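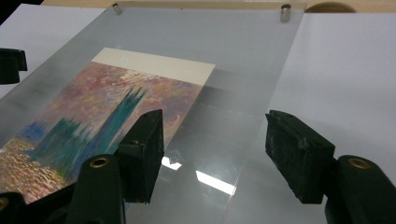
I went to Sallthorpe to look at chairs. That was the whole plan: two days, comfortable shoes, one notebook, and a firm promise to my husband that I would not come home with a chair. Sallthorpe isn't one of the big furniture weeks (you can walk all of it before lunch if you don't stop for coffee), but it's where the small workshops show things they haven't quite finished arguing about, and I love it for that. I'd already been thinking about surfaces on the train, the way a glossy sheet of clear acrylic over an art print changes how you see the print, and then the first stand through the door was Marinescu, with a whole collection about shine and the lack of it!

Marinescu has made dining chairs for 33 years, nearly all of them in oiled ash. This year Despina Dinu, who took over the design side last January, has put high-gloss lacquer on the seats and left the backs completely raw. It sounds terrible. I sat in one for far too long, running my thumb along the line where the lacquer stops, and by the end I wanted six.

"My father hated it for a month," she told me. "Then he asked for one in green."

The green is the one to get, by the way. It's a deep bottle color with some brown in it, and it makes the red look a bit like a diner.

Across the aisle, Perbridge had brought a sofa called the Plorkgate, and I'm sorry, but I can't say the name out loud without laughing. It's a lovely thing though: low, wide arms, a seat deep enough to nap on, and covers that come off with a single long zipper. Damilola Odukoya designed it for her own apartment, where the stairwell turns so tightly that her last sofa had to go back to the store. The Plorkgate splits into two pieces, and neither is wider than 33 inches. She did the bolts up for me right there on the stand, still holding her coffee.

They're making 50 in the first run, in wool or a heavy cotton. I'd go for the cotton if you have a cat. The wool is a beautiful oatmeal shade and would last one afternoon at my house.

I caught Zdzisław Stępień's talk on repair late on Wednesday and only got the back half, which was mostly about glue. I took three pages of notes on glue. My husband has been very patient about it, and also about the chair, which arrives next month.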